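Mkhize packing hall, open afternoon

The Mkhize site opened its doors in October, and I went along with Gerrit Ndlovu, who used to drive deliveries for Guslow. Parking is behind the Pekon tile shop. Sign in at the side door and allow 9 minutes for the safety talk.

Goods in and shelves

The first room holds tall racking with 96 numbered bays. Pravesh Ntuli took our group through it and answered questions about dates and stock rotation. Older stock goes to the front. Gerrit asked about damaged cartons and was told they are repacked if the contents are sound.

Snacks and small groceries

The next stop was the snack bars. The Eat Natural fruit & nut bars with peanuts and dark chocolate come in a carton marked 20x40g, with a black printed front and flaps that fold back so the bars can be reached from the top. A yellow-green multipack in clear plastic wrap was next to it against the wall.

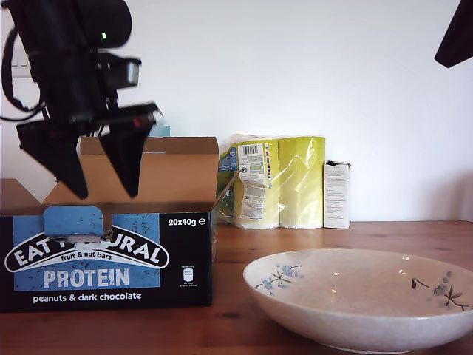 Canteen and getting home

Coffee was free and sandwiches cost 3 dollars. The canteen closes at 4 p.m., an hour before the hall does. The Jerkivitz bus stops at the gate, and the last one leaves at 5:40.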